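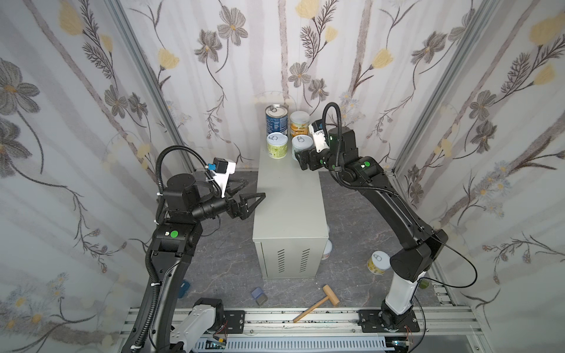

Keith Rewi wrote in to say his old one had tins on top from the day it came out of the box and the paint never marked, and could we please stop telling people to put a cloth down first. Fair enough Keith. Cloth line removed.

Virnach low cabinet, vented, metal
Sold by Potimeo, Plollstead

Page updated Jun 7, 2020

In stock: pale grey-green
Out of stock: cream (see bottom of page)

Quick version
Small metal cabinet, plain box shape, flat top. Two slotted grilles low down on the front, one left one right. Goes on the floor or on a worktop. Takes tins, jars, packets, onions, shoe polish, whatever you have that needs a home. Flat top is useful in itself - pictured with a few tins stood at the back of it.

Comes in one piece. No assembly apart from the feet.

Sizes
Width 40 cm
Height 28 cm
Depth 19 cm
Weight empty 6 kg

All outside measurements. Inside is a bit less each way, the metal is folded at the edges. If you are fitting it in a gap please measure the gap at the skirting as well as higher up. We have had returns over this.

Front
The grilles are slots pressed through the panel, running sideways. Air goes in low. There's a matching row along the back near the top so it has somewhere to go out again. Don't block the front ones with a mat or a bag of potatoes.

The front doesn't open. People ask. Access is from the side, a hinged panel, and you say which side when you order. Left or right, same price. If you don't say we send right. Can't be swapped afterwards, the hinge is riveted.

Why the side? The Virnach range was made to stand in a row under a shelf with the end one opening outwards into the room, and that is how the drawings still are. Some like it, some don't. If you need a front door then look at the Brabec, further down.

Top
Flat, no lip. Anything round will roll if the floor isn't level, so stand tins on their ends. Tall at the back, short at the front is the usual way and it does mean you can read the labels.

Tins can go straight on the paint. Damp tins leave a ring if left for weeks. Mostly comes off with warm water and a drop of washing up liquid. Not cream cleaner, it dulls the finish and then you have a dull patch for ever.

Don't sit on it. Don't stand on it to reach the cupboard above.

What goes inside
Dry goods, mainly. One shelf supplied, loose, rests on two ledges. Take it out for bottles or cereal boxes laid flat.

We get asked about bread. Works OK for a day or two, but it is a vented cabinet so the loaf dries. Keep it in its bag or get a bread bin.

Onions, garlic, fine. Potatoes fine, but put paper down and look at them now and then.

Not for anything wet. Not for a fridge replacement (yes, asked). Not for paint tins or white spirit, there is no lock and no tray.

Anong Jaidee asked if the cat food can go in with the soup. Up to you! Hers has pet tins on top and the people tins inside. Ring pull tins stack less well than the old flat sort, so don't go more than two high on the top if the cabinet is somewhere it will get knocked.

Colour
Pale grey-green. It looks more grey in a north facing kitchen and more green next to something warm. Goes well enough against patterned paper - ours is standing in front of a floral one with grey daisies and pale yellow buds and we haven't felt the need to move it. On a grey floor it more or less settles in.

If you need an exact match for a wall send for a painted chip. Screen colours are no use for this. Chips are free, allow a few days, you dont need to send it back.

Touch-up paint available in a small bottle with brush. Same colour only. Stir it, don't shake.

Feet
Rubber, push-in, in a bag taped inside the side panel. Please look for the bag before ringing us. Push and twist until it clicks. If one won't go in, wet it.

No feet wanted? Leave them off, it sits flat on its base. On tiles it may buzz when the washing machine spins so we would fit them there.

Wall fixing
Not needed for one on its own on the floor. If you put one up on a shelf, or stack two, use the fixing hole in the back panel. Screw not supplied, walls vary too much.

Stacking: two, no more. Lower one has to have its side panel on the same side as the upper one or you'll be forever reaching round.

Cleaning
Damp cloth. Dry it after. The slots collect fluff, use the soft brush on a hoover or an old paintbrush. Once in a while take the shelf out and wipe the ledges, flour gets in there.

If it's scratched down to bare metal touch it in the same week.

Questions we've had

Does it smell when new?
A little, of paint. Leave the side panel open overnight.

Can it go next to a cooker?
Leave a hand's width. The paint will stand warmth but not fat spitting on it every evening.

Can it go outside?
No. Dry porch yes, shed probably, garden no.

Is it the same as the older Virnach?
Same box, same slots. The hinge is better. Shelves from the old one do fit the new one, Wondimu Mamo tried it and let us know, thanks for that. New shelf in an old cabinet is tight but goes.

Mice?
Slots are narrow. We are not going to promise anything about mice.

Can I drill it?
Your cabinet. No returns once drilled.

Other ones to look at
Brabec cabinet - front door, no grilles, a bit deeper. More money. Better if it has to go between two units with no side access. White only at the moment.
Virnach shelf, spare - same as the one supplied.
Virnach tray top - lifts on, gives you a lip all round, so nothing rolls off. Back in from the maker shortly, ask.

Ordering
By phone or by the form. Tell us: colour, which side opens, feet yes or no, delivery or collect. That's all we need.

Collection from the Plollstead counter, ring the bell at the side if the front is shut. It's one box, can be carried under one arm by most people but it is awkward with a pushchair. We can hold it for you for 28 days once paid.

Delivery is by our own van locally, carrier for everywhere else. Van comes to the door and will bring it into the kitchen if asked. Carrier won't. Please check the corners before you sign, they take the knocks. Dented corner - send a photo the same day and we'll change it. Dented corner reported a month later is difficult.

Returns
Unused, in the box, with the feet. You pay postage unless it's our mistake. Wrong side sent is our mistake if you told us and yours if you didnt, sorry but we had to draw a line somwhere.

Cream
Last ones went in March. Štefánia Jurčo is keeping the waiting list, ask for her and leave a number. No deposit. If you're only after one and can live with a small mark on the back panel, there may be a second in the stock room, ask for that too.

Spares: shelf, feet (set), hinge pin, touch-up bottle, side panel left, side panel right. Quote Virnach low, vented, when you ring or you'll get the parts for the tall one.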